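Where Do Stories Come From? Making Up a World of Your Own

Have you ever finished a book and felt a bit sad that you couldn't stay inside it? Maybe it had a town you wanted to walk around in, or a dragon you would quite like to have had over for supper. Well, every one of those places started out in somebody's head, usually on an ordinary day with the dishes still in the sink, and you can make one too!

Writers call this worldbuilding. It sounds like a job for somebody with a hard hat and a very large crane, but all it means is deciding what your made-up place is like. Who lives there? What do they eat for breakfast? Is there weather, and does it behave itself?

Let's try one together. I'm going to call my world Drorkora, mostly for the fun of saying it out loud (go on, try it, and roll the r's if you can). Now, Drorkora could be anything at all so far. It could be a planet, or a kingdom, or the inside of a teapot. I think I'd like it to be an island that floats on the back of a very slow whale.

As soon as I've decided that, questions start popping up all over the place. Does the whale know the people are there? What happens when it wants to dive? Perhaps there is a bell that rings 14 times when the whale is getting restless, and everybody has to run indoors and shut the windows tight. Perhaps there is one girl who never hears the bell in time. Oh, now we've got the beginning of a story! 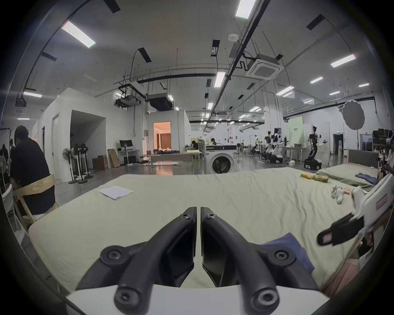 You'll notice that the girl came along after the whale did. Some writers work that way, and others meet their character first and have to go looking for a place to put her. My friend Shirley Paquette, who writes mysteries for readers from 8 and up, always begins with the name of a street. She once had a whole book called Gauthier Lane before she had a single person living on it.

A made-up world needs some rules, even when it's a magical one. If people in Drorkora can fly whenever they like, then the diving whale isn't much of a worry, is it? They would just flap off and come back later. But if they can only fly on a Thursday, and the bell rings on some other day, your readers will be holding on to the edges of their chairs.

You don't have to write down every rule before you start. I have a notebook for mine, with the maps at the back and the odd bits at the front, and there are pages in it I've never used. One of them is a recipe for seaweed pancakes. I still like knowing it's there, and I think the people of Drorkora are a little more real to me when I know what colour their pancakes are.

If you'd like to begin your own world tonight, draw a wobbly shape on a piece of paper and call it an island. Give it a name, then put in one hill, one river and one place where children are not allowed to go. Then write me a sentence about the child who goes there anyway.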